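**Scuffs on a green worktable top**

**matiswood_306:** Picked up a table for the hobby room in February. Dark green top, thin black rim. It has pale scuffs all over and I can't get them out. Dish soap did nothing. Is this surface damage or something sitting on top?

**fokon9:** Could be either. Drag a fingernail across one. If you feel nothing, it's probably residue from whatever was on there before.

**tallpine:** I'd leave it. A worktable gets scuffed. You'll put new marks on it by Friday.

**matiswood_306:** Can't feel them. Here's how it looks now. The yellow film is what I put down for messy jobs.
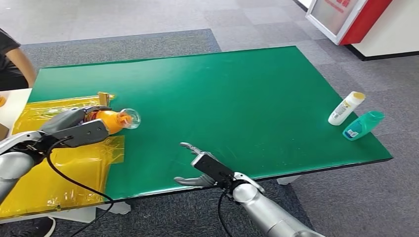 What should I wipe it with if dish soap didn't work?

**fokon9:** Rubbing alcohol on a soft cloth, tried first on a corner. Wipe the dust off before you start or you'll grind it in.

**tallpine:** Alcohol dulled mine. Took the shine right off one end. I wouldn't.

**fokon9:** Depends on the finish, that's why I said a corner. I've used it on the same bench for years.

**mohmand_shop:** Some of those might be fine scratches and no cleaner will lift them. If you want to sand, 2000 grit, wet, very light. It will change the gloss though, so you end up doing the whole top.

**tallpine:** Sanding a table over faint scuffs is overkill. Get a bigger sheet of film and tape it under the rim so it doesn't slide off.

**matiswood_306:** Not sanding it. Will try alcohol on the back corner and post how it goes.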